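We use cookies to remember your settings. Accept | Manage

Sep 19, 2020, by the Cadine maintainer

# Cadine: a word list from headlines

Hi! Cadine is my little list of 900 words pulled from newspaper headlines, each tagged for how it gets shortened. I put it together for the Clanis spell checker, which kept choking on clipped words. 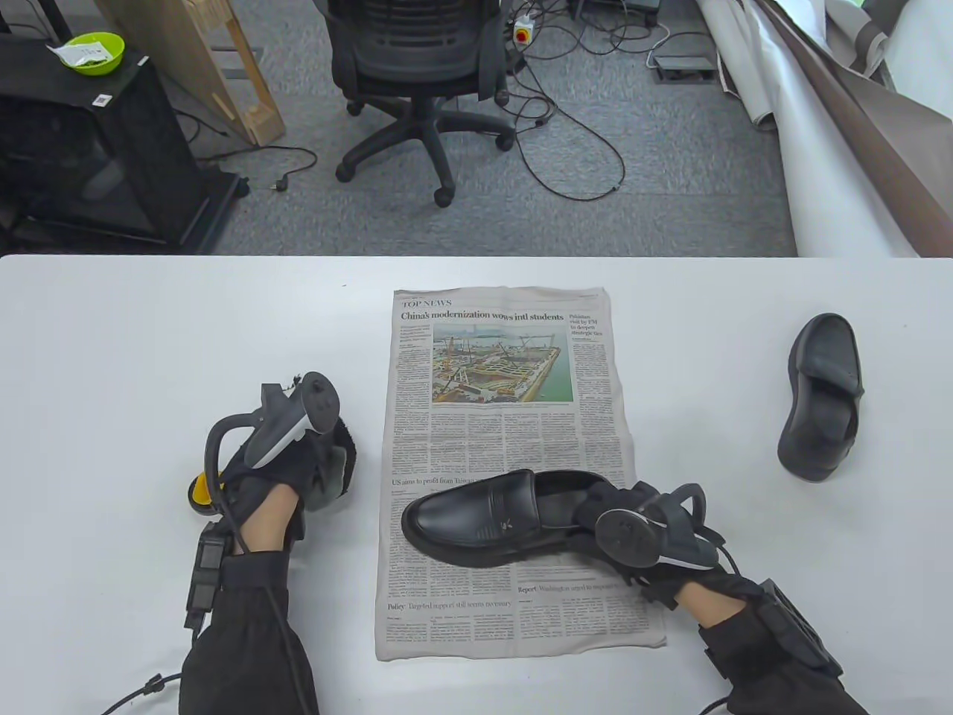 Every row has the short form, the long form and a note. I kept short forms exactly as printed (no tidying up!), so if a paper writes "intl" with no period, like in "China's modernization wows intl students", that's how it should go in.

## Files

- `words.csv`: the whole list
- `odd.csv`: 123 rows I'm still arguing with myself over

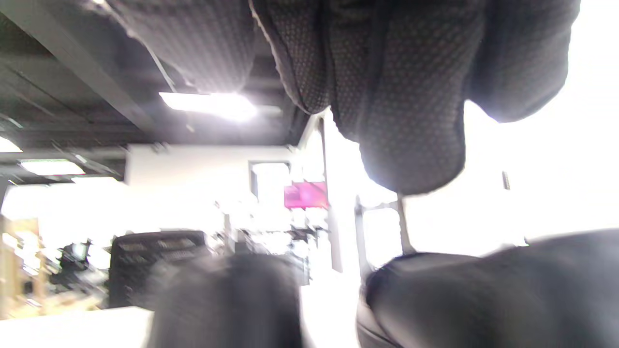
The odd ones are mostly words like "eye" and "ink" used as verbs. I tagged them twice and got 11 different answers, so please treat that file as a draft.

## Known gaps
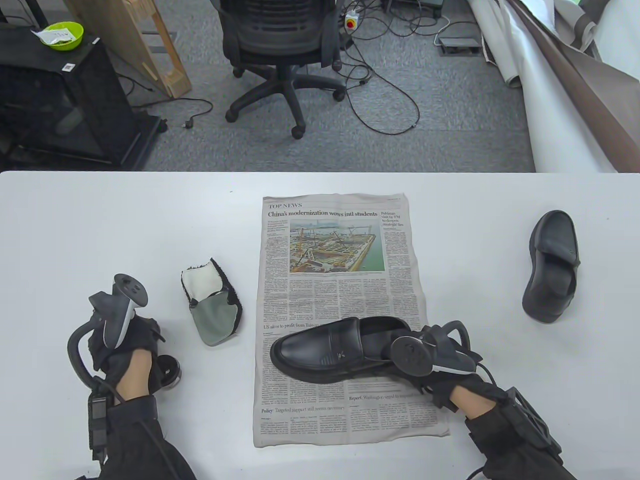
Country names are a mess right now. Initials like "US" have a tag of their own, but names spelled out in full, say "Pakistan" or "Taiwan", get skipped, and I'd love a better rule for that. Pull requests welcome, I check them on weekends.

Recent items
- Paltulura 8 release notes
- Lindqvist stemmer, quick start
- Clanis plugin list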